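Romana Halás
July 5, 2020

1/ OK, I have been painting rooms for friends all spring and I have OPINIONS about dark colors now. Thread!

2/ Everybody is scared of dark paint. I was too! Then Edgars Juška let me loose on his tiny hallway in March and I have not bought a can of off-white since.

3/ Sample pots first, always. Paint a big piece of cardboard, two coats, and move it from wall to wall for a couple of days. The little chips from the store will lie to you (looking at you, "Soft Plum").

4/ Gray primer under deep blues and greens. I skipped it once and needed four coats. Four!! My shoulder still remembers.

5/ Navy and teal are my favorite pair right now. Navy down low, teal on the walls, gray for the trim so your eyes get a rest.

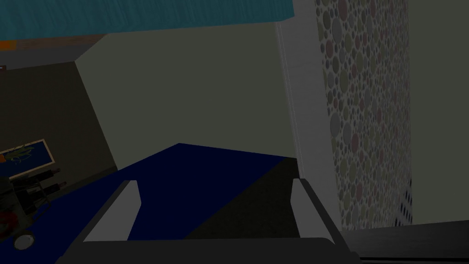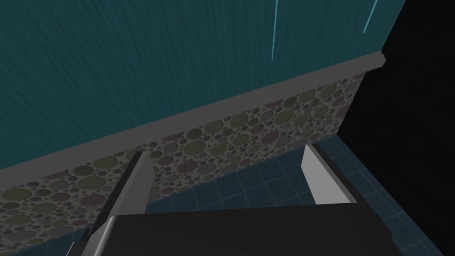 6/ Rollers: short nap for smooth walls, and please wash the new ones before you use them or you'll be picking fuzz out of your finish all night. Štefánia Hájek wraps hers in tape and peels it off, same idea, way faster.

7/ Cut in one wall, roll that wall, then go on to the next. If you cut in the whole room first, the edges dry and you get that picture-frame look around everything.

8/ Someone asked about cost. The Dumgate bedroom came to 263 with the good brushes, and I'll be using those brushes for years, so I'm calling it a win.

9/ Next up is Chiến Trình's kitchen and he wants the ceiling dark too. I am SO ready. Send me your ceiling stories, good and bad, I want all of them!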